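Collecting two-hand demos with the Zurkmont handhelds

Henk Jansen, updated 2021-11-06

Quick version, will clean up later. Same setup we used for the July runs. No robot arm needed for this part, you just do the task yourself with a gripper in each hand and the policy learns from the recordings. 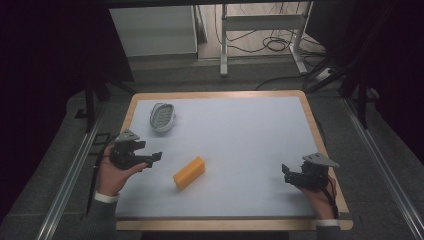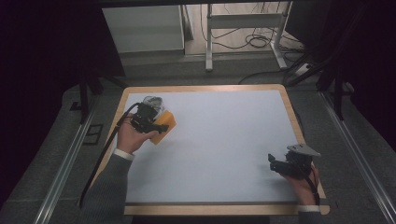 Orange block, pale tabletop, one gripper per hand.

Recording a session

1. Clear the table. Only task objects on it.
2. Start the Guva logger. Wait for both grippers to show up, left first. If they come up swapped, unplug and start agian.
3. Open and close each gripper fully, 4 times. This sets the width range.
4. Hands in, jaws pointing at each other. Hold still, then go.
5. Slow. Slower than feels normal. Fast wrist turns wreck the tracking.
6. Keep cables to the outside. Don't cross your arms.
7. Let go, back off, stop the log.

Move the block and change its angle between takes. Our first batch had it nearly the same way every time and the policy fell apart on anything else.

What we kept

207 takes recorded, 119 kept after filtering. Most of the rejects were lost tracking, the rest were me dropping things. Filter script is in the Grakley folder, run it before you upload, not after.

Training notes are on the next page. Still missing the part on syncing teh clocks.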